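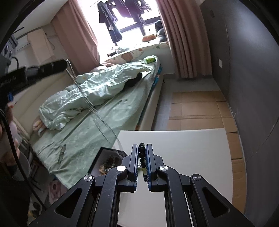

Housekeeper, full time, Flamo Guest House, Kandavby

Flamo is looking for a housekeeper to start in January. The job is full time and year round. You would be cleaning guest bedrooms, changing beds, running the laundry and keeping the shared parts of the house in order. The pay is $3130 a month before taxes.

The house is at 614 Iyamu Street, a short walk from the Kandavby bus station. We rent out small bedrooms by the night and by the week. In summer most guests are here for the lake and stay two or three nights. In winter we get more people who are working in town, and they tend to stay longer and want less fuss. The work changes with them. Summer is a lot of fast room changes, and winter is more deep cleaning, mending and fresh towels twice a week.

You would report to the house manager and work alongside one other full-time housekeeper. There is also a part-time person who covers the laundry on the heaviest days.

What the work is

A normal shift starts at 8:30 in the morning with the room list. The list is kept in Duvenus, our booking system, and you can read it on the tablet in the linen room or on your own phone. It shows who is leaving, who is staying and what each guest has asked for. You mark each room when it is finished so the front desk knows it can be given out.

You would clean up to 6 rooms in a shift. A room where the guest is leaving gets stripped, dusted, vacuumed and made up again with clean sheets, pillowcases and a duvet cover. The bathroom is scrubbed and restocked. A room where the guest is staying gets a lighter clean. You empty the trash, straighten the bed, wipe down the sink and swap the towels if they have been left on the floor.

Guests' belongings stay where they are. If you have to move something to clean under it, put it back in the same place. Jewelry, medicine, money and papers are not to be moved at all. Clean what you can reach and leave the rest.

Anything left behind by a guest who has checked out goes into a bag with the room number and the date on it, and then to the front desk. We keep found items for 60 days. Small things such as rings, bracelets and earrings get lost in bedding more often than you would think, so we ask that all sheets be shaken out before they go in the hamper.

In the afternoon the work moves to laundry, folding, the breakfast room, the stairs and the hallways. Once a week the two housekeepers do the linen count together. Curtains are taken down and washed twice a year, and duvets go out to a cleaner in town. You do not need to carry them there.
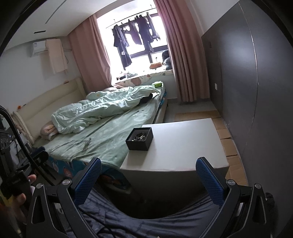 Hours and days off

Shifts run from 8:30 a.m. to 4:30 p.m. with a half-hour paid lunch. You would work five days out of seven, and the days change from week to week. The schedule is posted three weeks ahead. Weekend work is part of the job, but you will have at least one full weekend off each month.

There are no night shifts. Now and then the manager may ask if you can stay late when a group arrives, and you can say no. If you say yes, the extra time is paid at time and a half.

Pay and benefits

$3130 a month, paid twice a month by direct deposit
Health insurance after the first 90 days
Ten paid vacation days in the first year, fifteen after that
Paid sick days
Lunch on working days
Work shirts and an allowance for shoes
Tips left in the rooms are shared evenly between the housekeepers

Who we are looking for

You do not need hotel experience. If you have cleaned houses, offices, school buildings or a nursing home, that is close enough, and we will teach you the rest. Training takes two weeks and is paid at the full rate. During that time you will work beside the other housekeeper and will not have your own list.

You should be able to stand and walk for most of a shift, lift a full laundry bag of up to 30 pounds and climb stairs many times a day. There is no elevator. Please tell us if you are sensitive to cleaning products. We use unscented ones where we can, but the bathroom cleaner is strong.

You will need enough English to read the room list and talk with guests. A second language is welcome. Several of our regular winter guests speak Spanish or Polish.

You must be 18 or older and allowed to work in the United States. We run a background check on the person we plan to hire, and we pay for it.

Housing

We do not provide housing with this job. A staff rate is available on a room in the house for up to four weeks if you are moving to Kandavby and need time to find a place. The rooms are like the ones our guests use, with a bed, a window and not a great deal of space.
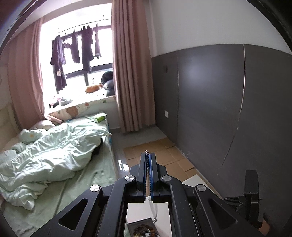
Bedroom with window and pink curtains.

Getting here

The 244 bus stops at the corner and the first one gets in before the morning shift. Staff can park in the back lot for free. There is a covered rack for bicycles by the kitchen door.

How to apply

Bring or mail a letter and a list of your last two jobs to the front desk at 614 Iyamu Street. The letter can be short. Tell us what kind of cleaning work you have done, if any, and when you could start. Please include a phone number and the best time of day to reach you. Paper applications are also available at the desk.

We will call the people we would like to meet. The first meeting takes half an hour and includes a walk through the house. After that we invite one or two people to work a paid trial shift. You will hear from us either way within two weeks of the meeting.

If you applied last year for the summer position, you are welcome to apply again. Please send a new letter, as we do not keep the old ones.

Posted 7/21/24. The job stays open until it is filled.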